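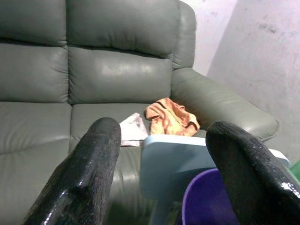 HOME & MONEY

The five-year sofa plan, read slowly

Flaltach has been mailing its furniture protection offer to half of Gritness since August, and enough of you forwarded it that I sat down with the full terms on a Tuesday night. They run longer than the brochure, and they are a good deal less friendly.

The brochure promises "worry-free living" for five years on any leather or fabric sofa, for a single payment of $173. That sounds fair next to a $900 couch. It sounds less fair after page two, where "accidental damage" gets defined as one event, on one date, reported within 47 hours. Wear is out. Fading is out. Cracking is out unless a technician decides it came from a fault in the hide, and the technician is sent by Flaltach. Anything described as "general soiling" is out as well, and the terms never say how a stain differs from soiling.

I called the number and asked. The man on the phone was polite and told me it depends. I asked what it depends on and he said the claims team. I asked if I could see whatever the claims team uses to decide, and he offered to send me the brochure.

Then there is the cleaning kit. It comes free, and you are required to use it. Skip a six-month cleaning and the plan can be voided, and you're expected to keep a record of each one. How many people in this town keep a log of wiping down their couch? I would guess very few, and I would guess Flaltach has made the same guess. Refills come from Flaltach only. The price of a refill is not in the offer.

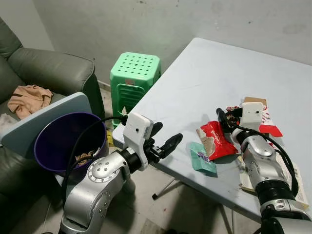 WHAT WE ASKED

I put four questions to the company in writing. How many plans were sold in the county last year? It gave me a number, 3109, and seemed pleased with it. How many claims came in? That is "commercially sensitive." How many were paid? Same answer. Does the plan move with the sofa if you sell it? No, and there is no refund for the years left over.

A company that will tell you its sales and won't tell you its payouts has told you something, though I'll admit I can't prove what. Maybe the payouts are wonderful. They could print them on the brochure, where there is plenty of room next to the smiling dog.

Chambi, the shop on the Flellville road, sells a similar plan at the register. I read that one too. It's shorter, and it does cover rips and broken frames without the argument over dates, but it caps the total at the price you paid and takes off a share for each year of age. By year four there isn't much left to claim. The clerk said most people buy it because they get asked at the till, when the delivery fee is already on the screen and they want to be done.

What would I do with the money? Put it in a jar. Buy a plain leather cleaner, try it on a hidden spot first, and keep the couch out of direct sun. Check your renter's or homeowner's policy before you buy anything, too. Some cover sudden damage to furniture, with a deductible.

If you have already signed, look for the cancellation window on the back of the receipt. Flaltach's is 14 days and has to be done by mail.

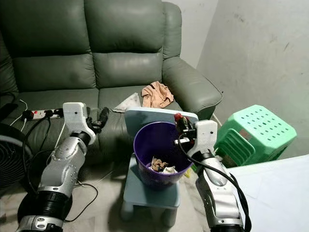
Green leather loveseat with a power strip on the seat.

Have you made a claim on either plan, paid or refused? Send us the letter you got back, with your account number blacked out. I'd be glad to hear from anyone who was paid in full.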